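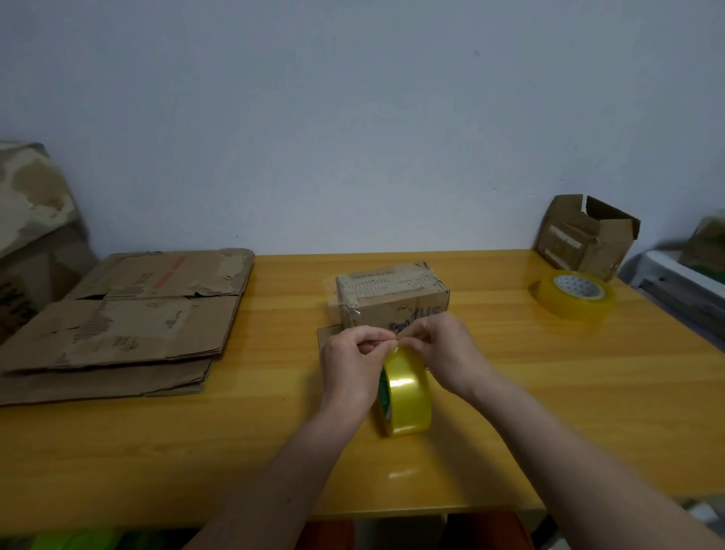
Speaker notes — Saoirse Noonan
Trail damage and public tips at the Histmont preserve
Regional land stewards meeting, 20 May 2026
25 minutes, then questions

Opening (2 min)

Good morning. I run the field office at Histmont. We have three full-time rangers and two seasonals, and we look after 3000 acres with one paved road through the middle.

I'm going to talk about the rock carvings at Mularthorpe Ledge, what was done to them last August, and how we handled the tips that came in afterward. Most of this is about the tips. If you came for the conservation side, Olaniyan's report is on the back table and it covers the cleaning in far more detail than I can.

Ask who has dealt with a vandalism case in the past two years. Wait for hands.

What happened (4 min)

A hiker reported fresh scratches on the lower panel at the Ledge. The ranger on duty walked up that afternoon and found names and a date cut into the rock in four places. One of them ran straight through an older carving of a bighorn sheep.

We closed the spur trail the same evening. We put a rope and a sign at the junction and a second sign at the trailhead. The second sign was needed. People had been walking the full distance up to the rope and then going around it, and they told us they'd have picked another hike if they had known at the car.

Don't read out the names that were cut. Someone asks every time. The case is closed but one of the people was a minor.

Things we did in the first day:
Photographed every mark with a scale bar, morning and late afternoon, for the different light
Wrote down the plate of every car in the lot
Pulled the paper register from the trailhead box
Called the county

We forgot the register until after dark. A ranger went back for it with a headlamp. Put it on your list.

Asking the public (6 min)

We put out a short notice on the third day. It gave the place, the range of dates, and a phone number. We offered a reward of $1000, paid for by the friends group.

I wanted to wait until we had better dates. The county investigator wanted it out right away, and she was right. Two of the useful calls came from people who were camping nearby and were about to drive home to other states.

Say plainly what we left out of the notice. We didn't publish close photos of the damage. That gave us a way to check whether a caller had really been there. It also kept the names out of the news, at least for the first week.

The phone number was my mistake. I used the front desk line. The desk closes at 4:30 and the voicemail held twelve messages. By the second morning it was full and we have no idea who we missed. We now use a separate line that goes to Nolora, the answering service the county already had a contract with. It takes a name if the caller wants to give one, and it sends us the text within the hour.

Pause here. If people are writing, give them time.

Sorting what came in (6 min)

Once word got around we heard from a lot of people. The notice was viewed 2578 times on our own page in the first two weeks, and that doesn't include wherever else it was copied.

Most calls were one of these:
People who were upset and wanted to say so
People who had seen something odd at Histmont in some other year
People who had been on the trail in the right dates and weren't sure if they had seen anything

The last group is the one to call back. They undersell what they know. A woman told the service she had "nothing really" and then described a parked van, the direction it was facing, and a cooler left on the picnic table. The van matched a plate on our list from the lot.

Ask open questions. "What do you remember about the parking lot?" got us more than "Did you see a white van?" Also, the second one puts a white van in the person's head and then you can't get it out again.

Keep one log. For the first week we had a notebook at the desk, a spreadsheet on my laptop and a pile of sticky notes in the truck. The investigator asked for everything and it took me most of an evening to line it all up. One spreadsheet, one person entering, and the time of each call in its own column.

Send a reply to everyone who leaves an address. Two lines is enough. We still get mail from people who called and they now report other things, like downed fence and dogs off leash near the ponds.

Outcome (3 min)

Keep this short.

Two adults and one minor were identified. The adults paid a fine and part of the cleaning cost. The part they paid was $800. The full job cost a good deal more than that, and the figures are in Olaniyan's report. The reward was split between two callers, and one of them gave her share back to the friends group.

The sheep is still damaged. The cleaning lightened the cut but the line shows in low sun. Visitors ask about it and the rangers tell them what happened.

What I would change (3 min)

Have the tip line set up before you need it.
Write the notice now, with blanks for place and dates, and get it approved.
Decide who speaks to reporters. We had two people doing it and they gave different closing dates for the trail.
Walk your sites on a schedule and photograph them. Our last good photos of that panel were four years old — the defense raised this, and it was a fair point.

If running over, skip the reporters item and go straight to questions.

Questions

Likely ones:
Trail cameras? We have two now, at the lot and the junction. None at the panel itself.
Did the reward help? One of the two callers said she hadn't known about it. I can't speak for the other.
Is the Ledge open? Yes, with a ranger on weekends. The spur closes at dusk.

Leave the sign-up sheet for the blank notice by the door. I'll email it to everyone on the list this week.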